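Best way to store play food and the bits that go with it?

Posted by Wisow
We have so much pretend fruit now and I love all of it! It lives in one big clear box with a frosted lid, and everything sinks to the bottom. Do you sort yours?
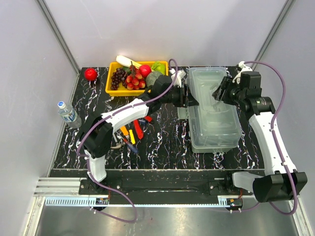 Deák
Yes, sort! Trays inside the box, fruit in one, tools in another. Cleanup takes us four minutes now.

Piser
just dump it in, kids like digging

Zukalier
Try a shallow yellow tray for the produce. Grapes and strawberries look so cheerful together!

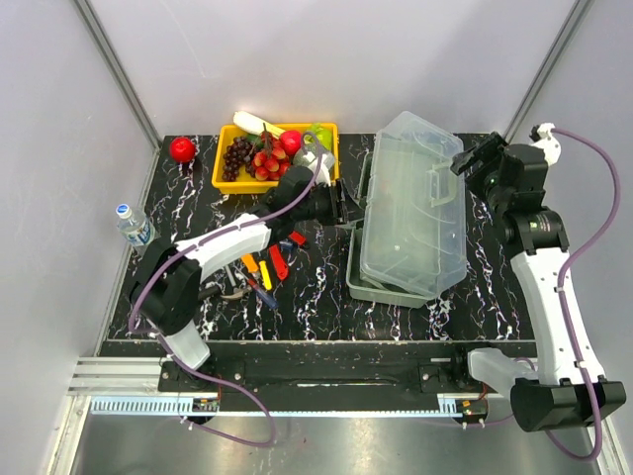 Play fruit in a yellow tray, one apple left out

Comments (2)
Doing this tonight!
Do the trays stack?

Related
Cleaning plastic fruit
Labels for clear boxes
8 toy kitchen ideas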